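I gave up arguing about whether the hand would be useful and went over to the shared workshop to look at it. Musa Effiong wants it to work our practice cabinet, the pair of gray doors everyone learns switchgear on. The group calls the project Cirkis. I call it a slow way to open a door.

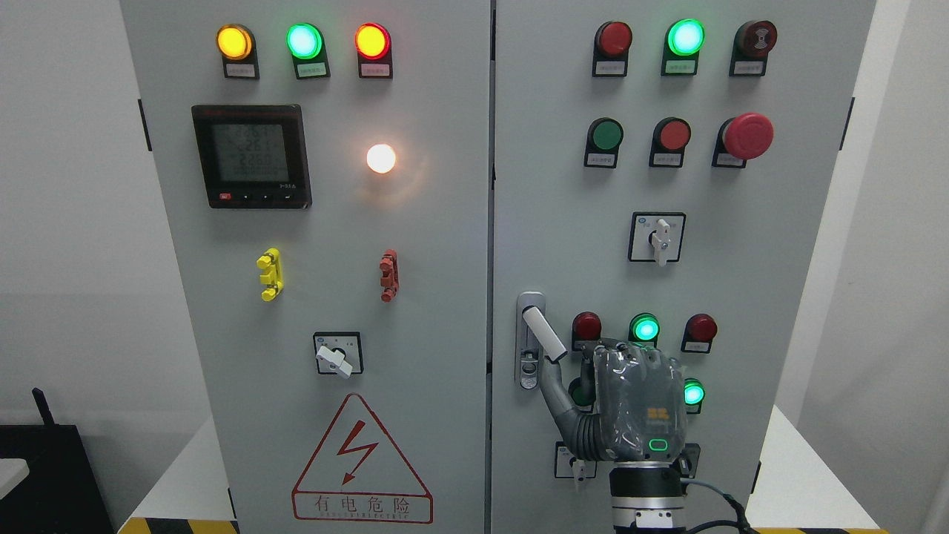

*by Rakiya Nwachukwu, filed under Workshop*

My complaint is the latch. A pushbutton is a fair target, flat and round and happy to be poked from any angle. A latch handle wants a grip, then a pull, and then your weight moved out of the way of the door. Musa has spent 84 hours on that one motion, and 700 dollars that could have bought us a decent drill press.

He did wrap the fingers in clear plastic, which I approve of. Grit gets into everything in that room. But film wrinkles, and I'd like to see grip figures with it on and with it off before I believe any of them. 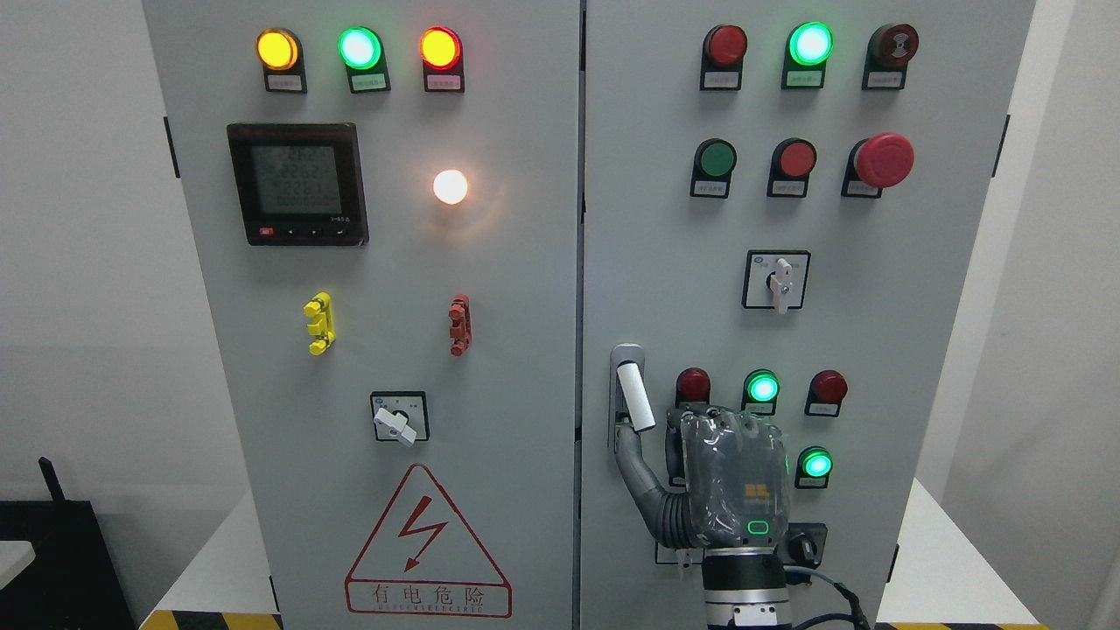
*Up against the right-hand door, lamps lit.*

Then there's the crowding. The latch has a cluster of lamps right next to it, so any reach for the handle puts knuckles in front of the indicators you'd want to be watching. Yetunde Oyewole thinks a second viewpoint would fix it. Maybe – but that's another thing to mount, wire and knock out of line.
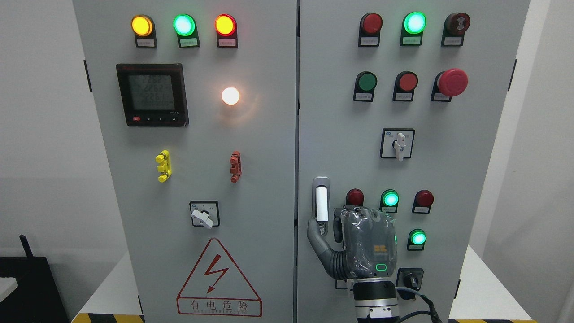 *Curled fingers, same door, and the emergency stop well above them.*

I've asked for 200 tries at the latch, logged, failures included. Musa offered me a video. We're still discussing it, and I've put the drill press back on the wish list for July.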